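Tabletop work cell (procurement)
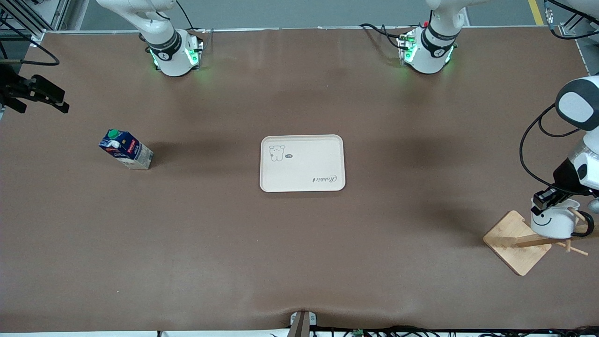 Two-arm work cell with a covered table. The gripper at right holds a mug over a mug stand.

A tabletop work cell is a group of equipment bought and installed as one unit for robotic handling of small household goods. It commonly includes one or two arms, grippers, a table, a supporting frame and cabling. Buyers usually plan for the cell as a whole, as the arms alone seldom reflect the full cost.

Budget structure

The planning method used at the Nivham training center was set out by Manuela Serra and Guido Farina. It separates fixed equipment from consumables. Fixed equipment covers arms, controllers, framing and power supply. Consumables cover table coverings, clamps, spare cables, gripper fingers and handled goods such as mugs, trays and cartons. In the Nivham plan, consumables were set at 38 percent of the first-year budget, excluding staff time. Some 600 hours of operation were assumed between replacements of the table covering.

Lead time

Quotations in the Lendau region are normally valid for six weeks. Orders for a second arm are often placed with the first, so that both share the same mounting pattern and firmware. Framing is ordered last, once the reach of the arms and the floor markings have been confirmed.

Criticism

Graziella Russo has argued that the method understates the cost of cable wear in two-arm cells. A revised schedule, prepared at Torkivside, lists cabling as a separate item.

See also: Gripper; Equipment depreciation; Tedesco schedule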